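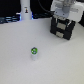
Shazia Tarar still tells new clients she thought freight contracts for crude were the boring part of the trade, and then a cargo of hers sat off a port for weeks with the meter running. That was before she joined us. She handles our demurrage desk now.

About Norkden

Small firm. We read the oil market for people who have to buy from it: independent refiners, fuel distributors, a couple of bus operators, one cement plant. No trading book of our own, no storage, no ships. We don't take commission from sellers and never have.

What we do, short version. Prices, freight, paperwork. A buyer sends us an offer and we tell them what it really costs landed, insurance and port fees in, currency in. Sometimes the discount everyone is excited about is gone by the time the tanker is paid for. Sometimes it's still there and they should move fast.

How it started

Prasanna Kodikara and Kamrul Wijesinghe set up the company after years on the buying side at a refinery group. First office was a rented room over a tile shop, bad heating, one good phone line. The name comes from a misspelled folder label and we kept it. First paying client came in November, second one the week after, then nothing at all until spring.

Our weekly note began as an email to six people. It now goes to roughly 3000 readers, mostly in purchasing and treasury departments. Still written by hand, still late sometimes. Sorry. 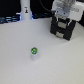

Who's here

Prasanna Kodikara, crude pricing and differentials. Also the one who answers the main number.
Kamrul Wijesinghe, refined products, diesel mostly.
Shazia Tarar, freight and demurrage claims.
Mehrangiz Safavi, sanctions and payment rules. Ask her before you sign, not after.
Diệp Đàm, data and the Drisetik tool.

Drisetik

Our landed cost calculator. Put in grade, load port, discharge port, vessel size, get a cost per barrel with every line shown so you can argue with it. Clients have had acess since August 1, 2020. It does not forecast prices and we wont pretend it does. Updates go out when freight assessments change, plus whenever Diệp finds something she doesn't like.

Working with us

Most clients are on an annual plan, a few pay per cargo. New clients get a 90 day trial on the full note and the calculator, no card needed. If your question is about gas or coal we'll probably pass you on to somebody else, we know our limits there.

Hiring: one analyst, products side, some shipping background would help. Send a CV and one page on any import deal you think was priced wrong. No cover letter please.

Press: quotes are fine, credit Norkden, check with Kamrul first if it's a number.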